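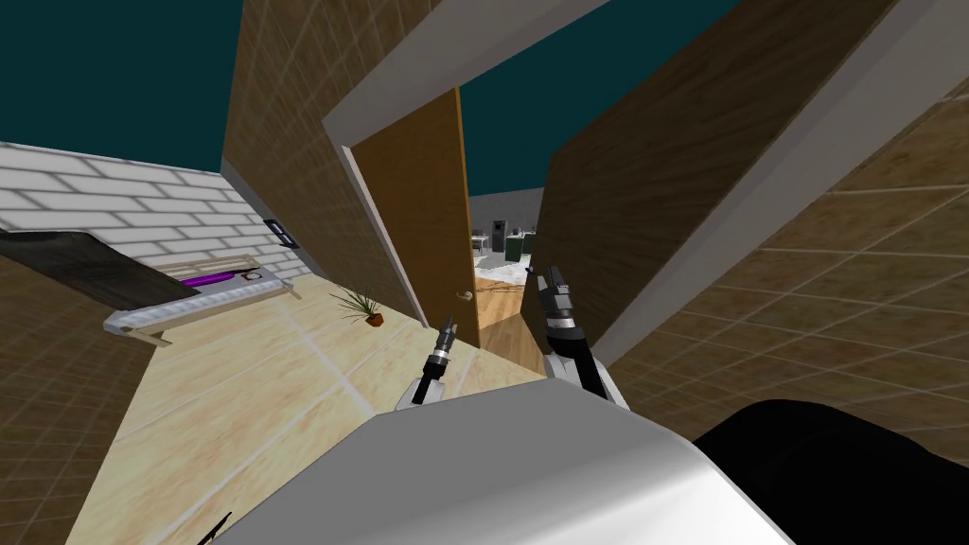
3.2 Residence registration after the change of rules

We turn now to the people who had already made their homes in Kulthorpe when the free movement agreement lapsed, and who had to decide, often with very little notice, whether to swap their old paper certificates for the new card. Readers who have followed the earlier literature will remember that most studies of this kind stop at the number of cards issued. We wanted to go a little further and ask how the choice looked from the kitchen table, so to speak, and we are grateful to everyone who put up with our long questionnaire.

Of the 1,122 households we wrote to, 384 sent back a form complete enough to use. The response was stronger in the Santoro district, where foreign residents tend to be retired and own their homes, than in Pirlow, where many rent by the season and move often. We have weighted the results for district and age, though not for income, which a good many people preferred to leave blank (and we can't blame them).

Figure 3. Simulated interior view with two robot grippers and an open doorway.

The first thing to say is that confusion over the legal status of the old certificate was widespread. The ministry's guidance said that the certificate remained valid, while banks and clinics in both districts had begun asking for the card. Over 193 respondents told us they had applied mainly to avoid arguments at a counter, and several wrote warmly about one particular clerk or office that had helped them through. Fear of losing the right to stay came up less often than we had expected – it was mentioned mostly by people who had arrived within 5 years of the change and did not yet qualify for permanent status.

Language mattered too. The Fematska advice service ran evening sessions in June, and people who attended one were more likely to have applied by the end of summer. We would be careful about reading too much into this, as those who go to an advice session have usually half made up their minds already. Still, the pattern holds in both districts and across age groups, and we come back to it in Section 4 when we look at appeals and late applications.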